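4.3. El problema de la veta: qué mide realmente la preferencia por la madera

La afirmación de que las superficies de madera «tranquilizan» a quien trabaja sobre ellas circula desde hace tiempo en la bibliografía sobre interiores, y conviene preguntarse en qué se apoya. El estudio de Mestmont, citado casi siempre como punto de partida, reunió 448 respuestas a un cuestionario en el que se pedía ordenar fotografías de mesas según lo «acogedoras» que parecían. Los participantes no tocaron ninguna mesa ni trabajaron en ella. De ese orden de preferencia se pasó, en la discusión, a hablar de bienestar, y los trabajos posteriores heredaron el salto sin examinarlo.

Lie intentó corregir la situación en las oficinas de Estville, donde dos plantas idénticas recibieron mobiliario distinto: tableros de madera clara en una, tableros grises lisos en la otra. La diferencia favorable a la madera apareció en la primera encuesta y se había reducido mucho en la segunda, pasada en mayo. El autor lo atribuye a la habituación. Es una lectura posible, pero también lo es que los empleados de la primera planta valorasen el hecho de estrenar muebles – los de la otra planta conservaron los suyos – y el diseño no permite separar ambas cosas.

Más difícil de aceptar nos parece la propuesta de Nisbet, según la cual el efecto depende de la regularidad de la veta. Su escala de diez puntos, aplicada por dos evaluadores, asigna valores altos a los dibujos «fluidos» y bajos a los «interrumpidos». No se informa del acuerdo entre evaluadores. Tampoco se explica qué hacer con un tablero en el que conviven zonas de dibujo apretado y zonas de bandas anchas, caso que en las maderas barnizadas de uso corriente dista de ser raro. Al repetir la puntuación con el material gráfico de Grollow obtuvimos valores distintos para una misma pieza según la parte del tablero que se considerase, y no encontramos en el protocolo ningún criterio para elegir entre ellos.

A esto se añade el brillo, variable que la escala ignora por completo. Un acabado satinado devuelve la luz de manera desigual, y allí donde el reflejo es intenso el dibujo de la madera sencillamente deja de verse (figura 1). Si la preferencia se midiera sobre fotografías, como en Mestmont, bastaría un cambio en la iluminación para alterar el estímulo.

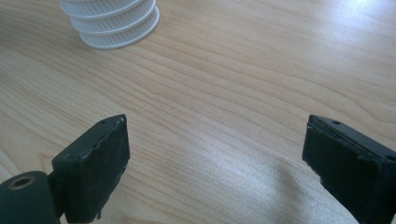
Figura 1. Tablero de madera clara con veta ondulada; hacia la esquina superior derecha el reflejo atenúa el dibujo.

Ebihara ha defendido que estas variaciones se compensan cuando la muestra de imágenes es suficientemente amplia. El argumento valdría si los reflejos se distribuyeran al azar, pero los catálogos comerciales de los que proceden sus imágenes están iluminados con un propósito, y es razonable sospechar que las maderas más caras reciben mejor luz. Mientras no se controle este factor, los resultados serían compatibles con una preferencia por la buena fotografía.

No negamos que pueda existir un efecto. Los datos de Estville, con todas sus limitaciones, apuntan a alguna diferencia inicial que merece explicación. Lo que discutimos es que se le haya puesto nombre, mecanismo y hasta escala antes de establecer su tamaño. En el apartado siguiente se describe un procedimiento en el que el acabado y la iluminación se fijan de antemano y la veta se puntúa por zonas, con el acuerdo entre evaluadores publicado junto a cada valor.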